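Re: [kitchen-sim] Budget for the arm and the compute - what do we buy first?
Thursday, August 17, 2023
Posted by the Dulbridge list member, Lakia project
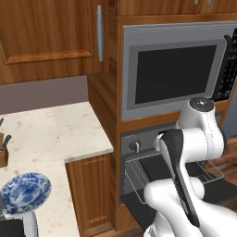
Should we buy the real arm before the simulated oven tasks are finished? Hold off until the spring order, and put this year's money into compute and storage.

Right, that's my short version, and the longer one follows for anyone who has the patience (I've had two coffees, sorry). The quoted message is from the Vodness end of the list, last week:

> We have money left that has to be committed before the year closes.
> My instinct is to order the arm now, as the lead time from Čierny
> is 90 days and prices only go one way. We could run the rest of the
> simulated kitchen work while we wait. Does anybody object? Also, does
> the quote cover a spare gripper or is that extra?

I do object a bit! The lead time is fair enough, but the arm is the cheap half of it. Once it lands we need a mount, a guard rail, an electrician for the new sockets and a mock kitchen to put it in, and none of those are in the budget. When we did the bench at Dulbridge the fit-out ate the whole contingency and we were still borrowing a cupboard door in April.

Meanwhile the simulated kitchen is where the work is. Pull-down oven doors and sliding racks are fiddly, and we've only got 2 machines that can render them at a sensible speed. I'd like to do 300 runs per task before we trust any of it, and at the moment the queue is miserable - people are starting jobs on Friday night just to get a slot. One more workstation and a proper disk array would sort that out, and they can be delivered and invoiced well before the year closes.

On the gripper: it's extra. I rang Čierny and they'll take 40 per cent up front, with the rest on delivery, and they'll hold the price until spring if we send a letter of intent. A letter costs us nothing, so I'd send one whatever we decide about the rest.

What I'd still like from Vodness:

- the floor loading for the back room
- whether your door is wide enough for a pallet
- who is paying for the service contract after the first year (it was blank in the spreadsheet)

I've put a revised sheet in the shared folder, with the arm moved to next year and the compute brought forward. Shout if the sums look wrong - I did them on the train.

Contact the list owner | © Lakia project | Back to top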